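Rechercher sur le site OK
Accueil | Vie politique | Scrutins | Dossiers | Contact

Bureau de vote de Vuncombe : ma check-list du contrôle avant ouverture

Je suis déléguée de liste, et je fais ce tour à 6 h 45, café à la main (oui, encore). Mes cases et mes remarques, dans l'ordre du parcours.

[x] Accès et rampe
Dégagés. Le tapis rebique toujours à gauche, je l'ai scotché.

[x] Sortie de secours
Déverrouillée, bloc lumineux allumé. Deux vélos devant en arrivant – déplacés !

[ ] Extincteurs
Deux sur place, mais l'étiquette du second est illisible. Signalé à Dwight Lévesque, qui préside le bureau.

[x] Isoloirs
Six montés, rideaux qui ferment bien. Celui du fond penche un peu, à surveiller.

[x] Liste d'émargement
41 pages, numérotées, aucune ne manque. J'ai tout feuilleté, même si ça agace tout le monde.

[ ] Procurations
135 au registre. Il me manque une signature, je repasse à 8 h.

[x] Tables de dépouillement
Stables, bien écartées, on circule autour sans se cogner. 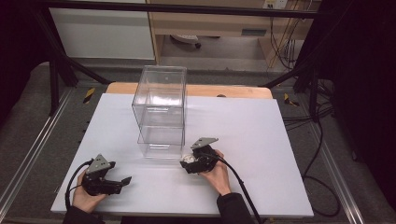

[x] Rallonges et câbles
Plaqués au mur. La multiprise Kollár est neuve, tant mieux !

À lire aussi
– Conseil de Vuncombe : le budget d'avril reporté
– Affaire Wadus : l'opposition réclame les courriers
– Procurations, mode d'emploi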